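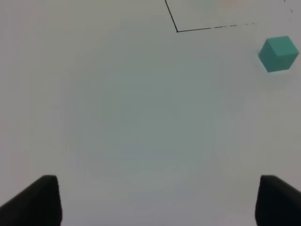

Prundard draws up fixture lists for football leagues you may have to drive through to have heard of. We work from step seven of the pyramid down to the Sunday divisions, where the big rivalry is with the cricket club over who gets the pitch in April. A season's first match is easy to place. It sits there like a teal cube with a pale tabletop all to itself, plenty of room off to the left. Then two clubs mention that they share a ground, a third wants to be away during the village fete, and the room goes rather quickly.

We currently look after 30 leagues, most of which came to us in July, in a hurry, after a fallout over a spreadsheet.
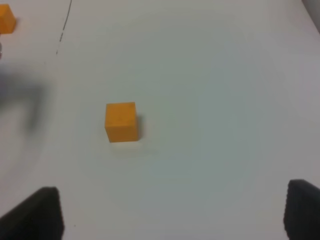 What we do

Clubs send us their requests. We read all of them, including the ones in capitals. Our scheduling software, Trakeo, works out a draft that keeps long midweek trips down and stops reserve sides being at home when the first team is. A human being then goes through the draft and removes anything daft, such as a 110-mile round trip for an evening kick-off on a ground with no floodlights.

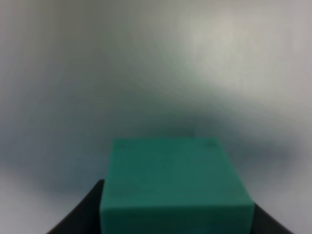 Leagues get 2 rounds of changes in the price. After that we charge, mainly to discourage the sort of secretary who enjoys it. Postponements are handled throughout the season at no extra cost – we have met February before.

Referees' appointments are a separate service, called Vokon. It can be bought with the fixtures or without them, and it will not send an official to a match involving his brother-in-law's team, provided he has told us about the brother-in-law.

Where to find us

Our office is on the first floor of Fagundes House, above a shop that sells trophies. Visitors are welcome by appointment. Please bring your ground-sharing agreements, signed if possible.
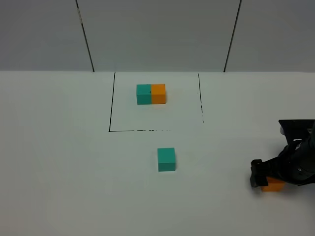 White table, pale panelled wall.

Page last updated October 30, 2020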